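Can a plush ketchup bottle go through the washing machine?

Posted 11/05/2020 by Wusska

My daughter's play kitchen has a set of soft food, and the ketchup gets chewed by everyone who visits. The tag is long gone. A seller told me "any normal cycle", which I don't believe for a second. Has anyone washed one and still had a label you could read?

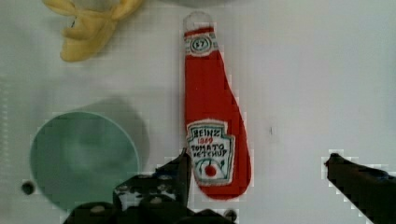

Zalleo

I wouldn't trust the seller either. Red fabric next to white is asking for pink. On yours the HEINZ is stitched, so it can't peel like a print, but thread can bleed too. Dab a damp white cloth on the red first. If it picks up color, stick to spot cleaning. If not, cold water, pillowcase, no dryer - and keep it away from the pale yellow one.

Prodetti

just wash it, mine was fine

Zalleo

Fine after how many washes? Mine was fine after one as well. By September it had gone lumpy and the white parts looked like weak tea. I do it by hand in the sink now, 5 minutes, then flat on a towel.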